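Workplace Safety | Checklists and Forms
4 min read

Monthly Inspection Checklist: Storage Rooms and Loading Areas, Clenda House

Issued May 12, 2025. Replaces the version of last September. To be completed by the duty inspector and kept in the site file.

Section A. Access and exits

A1. Fire doors close fully without being pushed. Comment: the door to the Drallis store catches on the floor plate. Repair ordered.
A2. Exit signs lit and visible from every aisle. Satisfactory.
A3. Gangways clear to their full marked width. Comment: pallets found in Aisle 2 – moved during the visit.

Section B. Racking and shelving

B1. Load notices fixed to each bay. Comment: 124 bays inspected. Notices missing from 17, all in the upper store.
B2. No visible damage to uprights, beams or locking pins. Satisfactory.
B3. Heavy goods kept on the lower levels. Comment: boxed paper in the Nundari bay is to be brought down.
B4. Step stools have sound feet and treads. Comment: one stool withdrawn from use.

Section C. Lighting and floors

C1. Lamps working in all aisles. Comment: replacement tubes needed at the rear stairs.
C2. Floor free from spills, loose matting and packing straps. Satisfactory.

Section D. Cables and small items
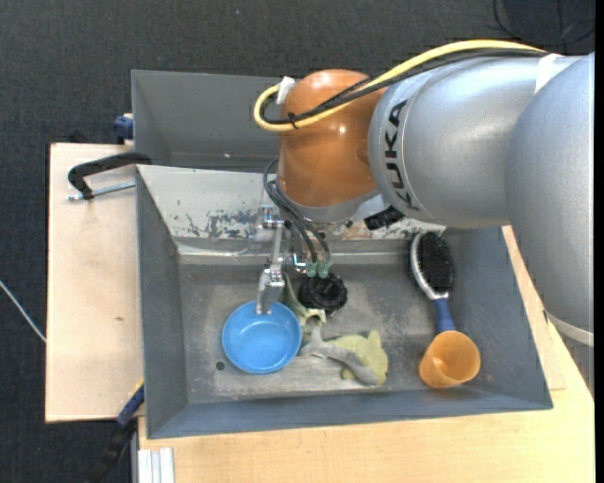
Cables should be held together, kept off the floor and given enough slack to move without strain. Inspectors should check each tie for tightness and note any outer covering that is worn or split. A small black tie holding the yellow and black lines together at the loop is the type of fixing to look for, and small items should be kept in a bin in the same way, away from walkways. Tape is not accepted as a permanent repair to a cable.

D1. Extension leads tested and labelled. Comment: labels out of date on the Uibo packing bench.
D2. No cable crosses a gangway without a cover. Satisfactory.

Actions marked as urgent must be closed within 20 days. The completed form is to be signed and dated on the reverse.

Comments (3)

stores_north: Does B1 apply to mobile shelving as well? Ours has never carried a notice.

Facilities Desk: Yes, mobile units are included. Notices can be requested from the site office.

pallet_jack: The rear stairs lamps were on our last form too. Please could someone chase this.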